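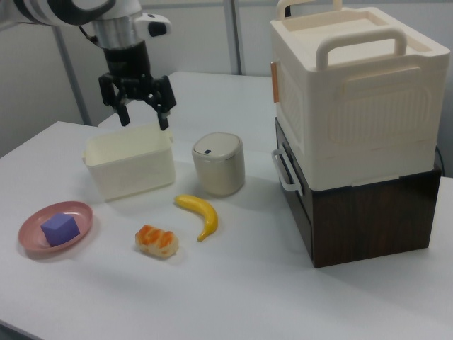 I've had the Voris flute stand on my practice room floor since August, and I've put it through enough by now to have opinions. Quite a few opinions, it seems, because my first draft of this was twice as long!

Some background so you know who's talking. I play second flute and piccolo in a community orchestra, I teach a handful of students at home, and I double on alto when the part calls for it (and when somebody lends me an alto). So I'm up and down between instruments a lot, and I need to put one down fast without looking at it. For years I used a folding Trulero with the little spring legs. It was fine until the rubber on one peg split, and then it marked the inside of my footjoint, and I stopped trusting it.

The Voris is a heavier thing altogether. It weighs 800 grams with both pegs on, which sounds like a lot if you carry your gear on the bus, and it is. The base is a flat steel disk with a felt underside, and the pegs screw straight down into it. You get one flute peg and one piccolo peg in the basic set. The alto peg is extra, and more on that in a minute because I'm still a bit cross about it.

Stability first. It's terrific. I've kicked it twice, once properly, reaching for a mute that a trumpet player had dropped and rolled under my chair — the flute swayed and came back. The old Trulero would have gone straight over. Our rehearsal hall has a sprung floor that bounces when the basses get up and move around, and I don't even glance down any more.

The pegs are covered in a soft wool sleeve instead of bare plastic. I love how the flute goes on, there's no scrape at all. The sleeves do pick up lint, though, and moisture. After a long rehearsal the flute sleeve feels damp and you need to let it dry out before you roll it up in the bag. I forgot once and it smelled like a gym sock for a week. You can pull the sleeves off and hand wash them, but getting them back on is a two-handed job with some swearing in it. Wayne Ashworth, who sits next to me, bought the same stand a month later and says he just turns his inside out on the peg and leaves it by a window overnight. I tried that and it does help.

Now the piccolo peg. It's too fat! Not by much, but my wooden piccolo has a slightly narrow bore at the bottom and I have to coax it down the last half inch. One of my students, who has a plastic Eren piccolo, drops hers on with no trouble. If you play wood, take your instrument to a shop and try it before you pay. I ended up shaving down a spare sleeve with nail scissors, and that got me there, but I shouldn't have to do craft projects on a new stand.

Price. I paid 425 for the set, and no, that isn't a typo. It's a ridiculous amount of money for something with no moving parts. The alto peg is another 200 on top, and it's the same peg, only thicker, in the same little cardboard tube. I bought it, grumbling, before a run of concerts with a big alto solo in the slow movement. It held the alto beautifully. I grumbled again when I saw that a clarinet peg costs less.

Catriona Sutherland, my old teacher, has used the same wooden Dosudwood stand for longer than I've been playing, and she thinks I've lost my mind. I borrowed hers for a weekend to be fair about it. It looks gorgeous on stage, all warm and honey colored, and it's so much lighter to carry. It's also wobbly on carpet, and the pegs push in instead of screwing in, so they work loose. For a recital on a nice hard floor I'd happily use it. For a crowded pit, no chance.

A few odds and ends. The carry bag is good, thick canvas with a real zipper, but the base slides around inside and will bang into your peg tubes unless you wrap a cloth around it. The threads on the base need a tiny bit of care too, start them straight or they'll bind. And the black finish chips at the rim. Mine has a bare spot the size of a lentil already.

Would I buy it again? Yes for the flute peg, yes with gritted teeth for the alto, and I'd skip the piccolo peg if they'd let me. They won't sell the base without it, I asked.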